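The Long Way to a Kitchen Table

My grandmother fed eleven people at a table meant for six, and in all the years I sat there with my elbows tucked in I never once thought about where it came from. It was simply the table. It was where the bread was cut and the bills were opened, and where my uncle fell asleep every Sunday after the second helping of pie. I was well past forty before I went looking for one of my own, and by then I had eaten off so many wobbly hand-me-downs that I thought the job would take me an afternoon.

It took me most of a year, and I have to say I enjoyed nearly all of it.

I began in Detton, as people in our part of the state tend to do, because Detton still has three furniture shops on one street and a diner where you can sit down and argue about what you just saw. The first shop sold me on dark wood. The second talked me right out of it. By the time I reached the third I had a notebook full of measurements and no idea what any of them were for, and the kind woman at the counter put down her sandwich and told me to stop measuring and start touching things. So I did! I went up and down the aisles running my palm over every top in the place like somebody petting a row of horses.

Pale wood won me over that day. I had always thought of it as a little plain, the sort of thing you find in a school library, but it does something lovely with daylight, and the longer you sit with it the more there is to look at.
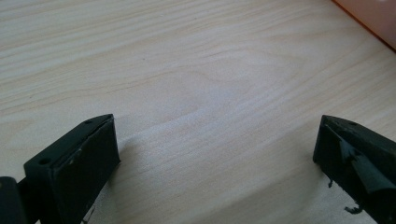
Pale wood, with the grain opening into a broad oval.

That oval figure has a name in the trade, by the way. They call it cathedral grain, and it comes from the way a board is sliced along the log, so that the growth rings show up as arches and loops. Cut the same log another way and you get straight, quiet lines from end to end. Some buyers want only the straight kind. I like a bit of both, the way I like a street with a few crooked houses on it.

From Detton I drove out to Stondidach, where a small workshop has been building tables to order since before I was born. It keeps its finished pieces in an old feed store with a tin roof, and it was raining hard enough that we all had to shout. A six-seater there runs to $3,000, and the wait that spring was already into August. I drank two cups of their very strong coffee and came home without ordering, though I did think about one particular set of turned legs for weeks.

Then there was the Raltamis, a factory-made table with a veneered top that a neighbor had bought and swore by. I went in ready to be snooty about it. But a good veneer is real wood, only thin, and it lets an ordinary family have a handsome surface for a good deal less money. What you give up is the chance to sand it down hard in twenty years – and in my house, with my children, that was worth thinking over. 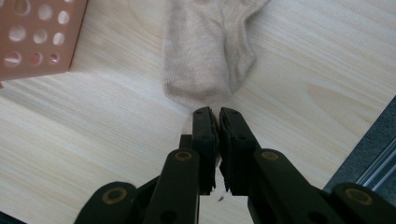
Living With It

I will spare you the rest of the hunt and say that I ended up with a secondhand table, 60 inches long, from a barn sale on the county road. It has one burn mark, a drawer that sticks in wet weather, and room for six if everybody likes each other. We wipe it with a damp cloth and dry it right after, and hot pans go on a folded towel. My grandmother did the same with hers, and she never owned a coaster in her life.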